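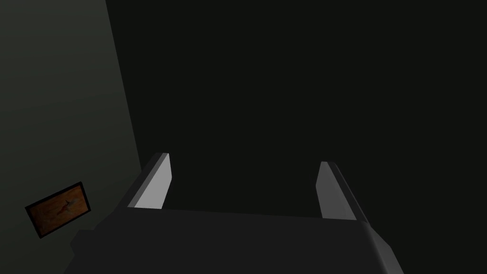

Gripper, from behind

September 1, 2021
Print | E-mail

Sheyla says Hevedside, out in December, will wreck me. She said that about Usuga – I yawned.
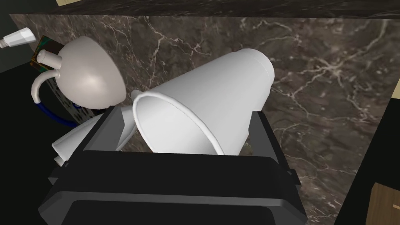
Chapter 5 today. Brayden Charbonneau's blurb promises "haunting." We'll see. The heroine has the grip of a paper cup tipped mouth down, and holds about as much.

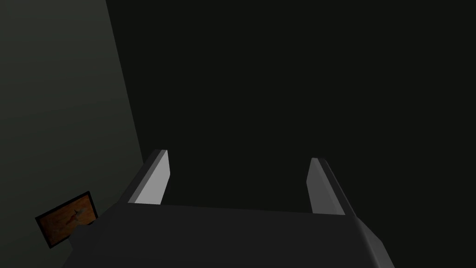

1 min read

300 pages to go. I doubt the twin is dead.
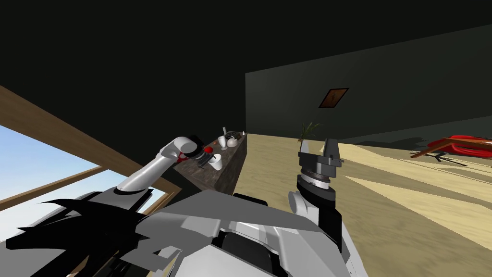
Left arm over the counter, red object beside it

Quit at the ball scene. Sheyla can sulk.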